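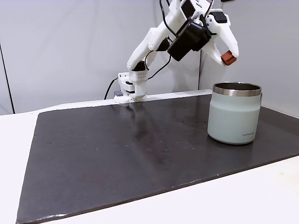 Grelar asked in its reply to our last report whether the demonstrations could be made shorter, and whether the people giving them needed any training in robotics. The short answers are yes to the first and very little to the second. The detail is set out below, with the rest of the work up to the end of June.

Work done this period

The Timeck project now has 1256 usable demonstrations of the mug tasks, out of 1660 recorded. The target for this stage was 1200. All of them were made on the white arm at the Hetuvden workshop, with a mug standing on the dark board and the gripper starting open and clear of it.

Two ways of showing the task were used. In the first, the operator holds the arm and moves it through the task by hand. In the second, the operator sits at a separate desk and steers the arm with a hand controller. We recorded 539 of the usable demonstrations by hand guiding and the rest by remote control.

Hand guiding is easier to learn. New operators were producing usable recordings within their first session. The drawback is that the operator's hands and sleeves get in the way of the camera, and a good many recordings had to be thrown out for that reason alone. Remote control takes longer to pick up and the first attempts are jerky, but the pictures are clean and the gripper closes more gently.

Length of demonstrations

Each recording is now stopped after 60 seconds. Before this limit came in, operators who missed the mug would back off and try several times in the same recording, and the model learned to hesitate in the same way. We now ask them to stop, put the arm back at its starting position and begin again. One corrected attempt is still allowed, as we want the arm to be able to recover from a small slip.

Problems

The board is glossy and shows a reflection of the arm. The first version of the model reached short when the mug was placed near the arm's base, and we suspect the reflection is part of the cause. We have not proved this. A matt cover has been ordered and the same placements will be repeated on it.

Mugs with a plain, pale body have been harder for the software to outline than patterned ones. The handle matters too - if it is mostly hidden from the camera, the model tends to grip the body when it was shown the rim. More demonstrations with the handle turned to different sides are planned.

We also lost several working days to a loose connection in the hand controller. Isah supplied a replacement lead at no charge.

Spending

Spending is within budget. Operator hours were slightly over plan and travel was under. We do not ask for any change to the agreed payments.

Next period

The remaining work at this stage is the matt cover test, the extra handle positions and a first trial of placing the mug on a low shelf. We would like Grelar's agreement to use remote control only for the shelf task, where there is little room for an operator to stand beside the arm. A reply before the shelf is fitted in August would be helpful.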